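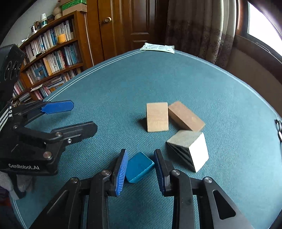

Photo: Emiliano Echevarría

Home | Posts | Workshop | Money | About

The spreadsheet, revised

Feb 3, 2023 · 7 comments

I have reached the stage of life where my most-opened file is called budget_FINAL_v26, and the total at the bottom of it is 2868 pounds. In September it was 900. I would like to tell you the project got three times better in between, but mostly I learned to read the word "excluding".

For new readers: Emiliano and I are collecting demonstrations of small table-top jobs with hand-held grippers, so that at some later date an arm can be taught to do them without us. We are two people with day jobs and a small pot of money, and the arm is the expensive bit. The grippers were supposed to be the cheap bit.

The September plan had one gripper in it. One! I thought a person could stack blocks with one hand and drink tea with the other. Then we wrote out the list of tasks we cared about and found that half of them want one hand to steady a thing while the other does something to it. So line 1 became "grippers, pair", and the 900 was gone before we had bought a single screw.

Then came the quotes. Drestari sent a lovely document with a photograph of a mountain on the front. Their price left out the finger pads, which are listed as a consumable, a word I now associate with printers and regret. Okomier included the pads but wanted a yearly fee for the software that turns recordings into something useful. I asked what happened if we stopped paying. The reply was friendly and ran to four paragraphs and I still don't know.

Rajan was the cheapest by a distance, with a delivery time of "soon". I've left them in the sheet in grey, for sentimental reasons.

What I have budgeted for so far, in the order I noticed it was missing:

Spare pads, two sets. The ribbed faces do the gripping, so a worn set means a week of recordings of things being dropped.

Storage. Every session is video, and video is enormous. I put down one drive. Emiliano looked at the sheet, said nothing, and changed the one to a three.

Gloves. Knitted, grey, from the market, and the only line that came in under estimate.

Objects. You'd think wooden blocks were free, and plain ones nearly are. But we wanted different sizes and colours, and something patterned as well, hence the one with the black diagonal stripes, and the little teal cube that is close to the colour of the tablecloth. I picked that one on purpose. If the system can find a teal cube on a teal cloth I will feel better about the whole 2868.

Furniture: nil. We work at the round table at Emiliano's, between the bookshelf and the curtains. I did price up a proper bench with a plain backdrop and a light on each side, and Huvetti make a very handsome one. It cost more than the grippers. An ordinary room is where we want the thing to work eventually anyway, and the round table was already paid for, some time in the last century I think.

Contingency: ten per cent, already spent on postage.

That leaves the arm, which lives on a separate tab because I don't like to see it next to the others. The current idea is to put it off until autumn and do as much as we can by hand first. Emiliano thinks we should order now in case prices go up. I think prices might go down. Neither of us has any evidence whatsoever, and we've had this talk three times.

If you've bought second-hand arms and lived, I'd like to hear from you, particularly about what the seller forgot to put in the box. Power supplies? Mounting plates? I have a blank row ready.

Next post will be about labelling, unless version 27 happens first.

Share this post (26)
Older: Reading a quote with one eye shut | Newer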